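A nose round the comb works at Hovcombe

April 2020

I've been meaning to write this one up for ages, and as I'm not going anywhere at the moment I've finally dug out my notes. We went last August, on the one day of the year when the Grema works opens its doors to anyone who fancies a look, and I'd do it again tomorrow if I could.

Hovcombe is a funny little place to get to. The bus drops you by the river and then it's a steep walk up (wear proper shoes, I didn't). Tickets were 3 pounds on the gate, with a cup of tea thrown in, and you go round in small groups with one of the people who works there.

They start you in the sheet store, which smells a bit like a sweet shop mixed with a garage. The sheets are kept in flat racks and left to rest before anyone cuts them, and our guide was very firm about not leaning on anything. Then it's through to the cutting room and the noise! There's an old Verstraete saw in there that cuts the teeth on the combs, and it has its own little wooden platform because the floor slopes. I could have watched it all afternoon - it does one tooth, shuffles along, does the next, and never seems in a hurry.

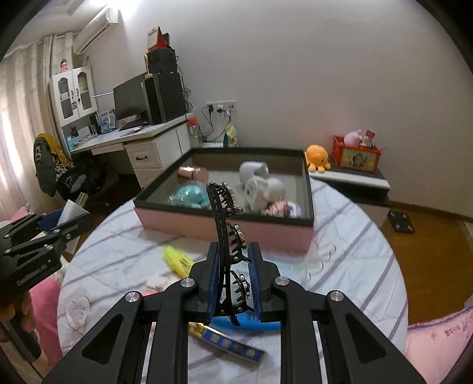
After the saw comes the tumbling, which was my favourite bit. The rough pieces go into big drums with wooden pegs and polishing paste and just roll round and round for days. On a busy week they get through 2,000 pieces, and you can feel the difference if you pick one up before and after. The rough one I tried snagged my cardigan straight away.

Upstairs is the pattern room, with 524 old designs in shallow drawers going right back to the first owners. We were allowed to open a few ourselves. I found a sweet little side comb shaped like a fern, pattern number 266, and was quite cross to hear they don't make it any more. The Tiltau range is what they mostly sell now, plainer than the old ones but lovely to hold.

The shop is by the way out, of course. Seconds are in baskets under the window and they're much cheaper, so look there first. I came home with two combs and a slide for my sister - she's worn it ever since, so money well spent.

Tea was in the yard, on long benches, with a very good ginger cake. If you go, take cash, get there before eleven, and leave the big rucksack at home as the stairs are narrow.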